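Alta Tidy Up, version 9: tablet game review

Reviewed by Grethe Thorlacius

Alta Tidy Up is a sorting game for children of preschool age, made by the two-person studio Surnulura. The player helps a badger named Warholm put away the contents of a house, one room at a time. There is no timer, no score and no fail state. I tested it on a mid-range tablet and on an older phone, with the sound on and the network off.

The install takes 283 MB. First launch asks for a language and nothing else. The parent area sits behind a two-finger hold, which my four-year-old tester solved on the second day. A simple sum or a typed year of birth would do the job better.

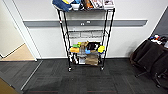

Each room opens with a pile on the floor and several places to put things. Dragging is forgiving: an item released near a valid spot snaps to it, and an item released anywhere else falls back to the pile with a soft thud. Shelves are treated as storage with limited space, and the game is strict about it. A child who crams the top and bottom shelves and leaves the middle one mostly open, as happens on the black wire cart at home, gets a frown from Warholm and a wobbling shelf, though the items do stay where they were put. The wobble is a good piece of feedback. It is readable without text and it stops as soon as one item is moved.

Sorting rules change by room. The kitchen sorts by shape, the bedroom by type, and the bathroom by owner, with a colored dot for each member of the badger family. The bathroom is the weakest of these. Two of the dots are close shades of green, and on the phone they cannot be told apart at low brightness. There is a high-contrast setting, but it thickens the outlines of the items and leaves the dots alone.

Voice prompts are by Pierina Morelli and are clear, short and slow enough. They repeat after a fixed delay, even while the child is in the middle of a drag. Lowering the prompt volume in the parent area also lowers the effects, because both run on the same slider. I would like to see them split.

Performance on the tablet was steady. On the phone, the garage room dropped frames when the pile was full, and one tap in the attic produced a black screen that cleared after a restart. Progress was kept. Ismael Seixas of Surnulura confirmed by email that the attic fault is known and that a fix is planned. 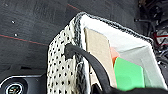 Gillies, July 29, 2025

Surnulura has now released the fix, so I went through the attic and the garage again. The black screen did not come back. The garage still drops frames on the phone, mostly when the lid of the toy chest opens.

The update also adds a laundry room, unlocked from the start. Clothes are matched in pairs, dropped in the washer and hung on a line. The drag distance to the line is long for small hands on a tablet, and holding the device upright makes it longer. Turning it sideways helps.

Pricing is a single purchase with no ads and no extra rooms for sale. The privacy page is one screen long and says that play data stays on the device. I saw no attempt to connect during offline play, and no features were missing as a result.

Suitable for ages three to five. Older children will finish the rooms quickly – the piles are reshuffled on each visit, but the rules are not. Recommended, with reservations about the bathroom dots and the shared volume slider.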